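The multipack has had its day

I buy food for a household of four, and for the past year I have kept every receipt. I did it because the weekly bill had crept up and I wanted to know where the money went. Most of the answer was dull: milk, bread, washing powder. One part of it annoyed me enough to write this.

We were spending too much on small packets. Crisps, wafers, cereal bars, the sort of thing that goes in a lunch bag or gets eaten in front of the television. Over the year I added up 2,592 pence on one kind of bar alone, and it wasn't even one that anyone in the house said they liked much.

The small packet is sold to us as a way of eating less. The argument goes that if a biscuit comes wrapped on its own, you will stop after one. I don't think this holds. A person who wants a second biscuit opens a second wrapper. All the packet has done is add a bit of plastic to the bin and a few pence to the price.

It is also sold as handy, and there I have more sympathy. Anyone who has tried to get two children out of the door by eight will know why a bag of something ready to go is worth paying for. I still buy some. But most of ours never left the house. They were eaten at home, ten steps from a cupboard with plates in it.
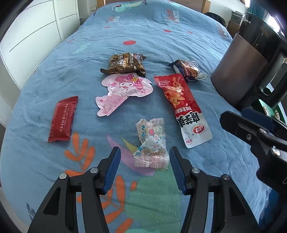
What the shops could do

The Hunt supermarket near us sells loose nuts and dried fruit by weight, in one short aisle at the back. It is the cheapest way to buy them and you have to know it is there. The multipacks are at the front, by the tills, and at the end of every other aisle. I can't blame a shop for putting its best earners where people walk. I can ask that the price per 100 grams be printed at a size I can read without bending down.

On my last visit I compared a bag of 40 small packets with the same snack in large bags. The large bags were 26 per cent cheaper by weight. That gap was on the shelf label, in grey type smaller than my fingernail.

Grandov, the town where my sister lives, has a refill shop that takes your own tubs. It is a pleasant place and it is dear, and I don't think shops like that will change much while they cost more than the thing they are meant to replace. The change has to come in the ordinary supermarket.

What we did at home

We bought 11 tins with tight lids and stopped buying multipacks for the house. On Sunday evening someone fills the tins from big bags. Lunches go in small boxes. The wrapped things are kept for train journeys and days out, and a box of them now lasts until it is nearly out of date.

The children complained for a fortnight. The tins get left open and the crackers go soft, so there is some waste there too. Our bill for snacks is still lower than it was in June, and the recycling bag is half the size. I would like the big bags to be moved to the front of the shop, and until they are I will keep walking to the back.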